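February, 4.20 pm – bottles and the sorting bucket

Spent the afternoon on the bucket end of the bottle job.
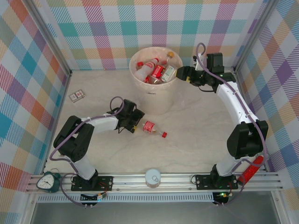 Main question was where the bucket should stand. We had it near the front last week and it was forever in the way, so it has gone to the back, a bit right of centre, near the wall. I like it there. The rim is easy to see against the plaid, and the pale floor leaves plenty of clear space for putting bottles down.

The small clear bottle with the red label and red cap is still the one I reach for first. Laid on its side it rolls if the cap isn't done up straight, so check that before starting. The Fustonent ones are heavier in the base and stay put better, but the labels peel after a day or two and leave glue on everything.

Notes on the bucket:

- Round one preferred. The square Kohlhase tub is deeper but the corners trap bottles on end.
- Wipe the inside with a damp cloth, no spray. Spray leaves a film.
- Empty at 3 bottles for now. With more than that they sit on each other and the top one comes out again when the bucket is moved.

Weighed the bottle store while I was at it: 641 g for the mixed bag, caps on. Sota pack not weighed, scales had gone back to Fodville by then.

Floor marks: old tape is up, most of the glue came off with warm water. Still a sticky patch at the left – try again tomorrow with the plastic scraper, not the metal one, the surface scratches.

To do: order spare red caps (down to 2), find the lid for the bucket, write the new position on the sheet by the door.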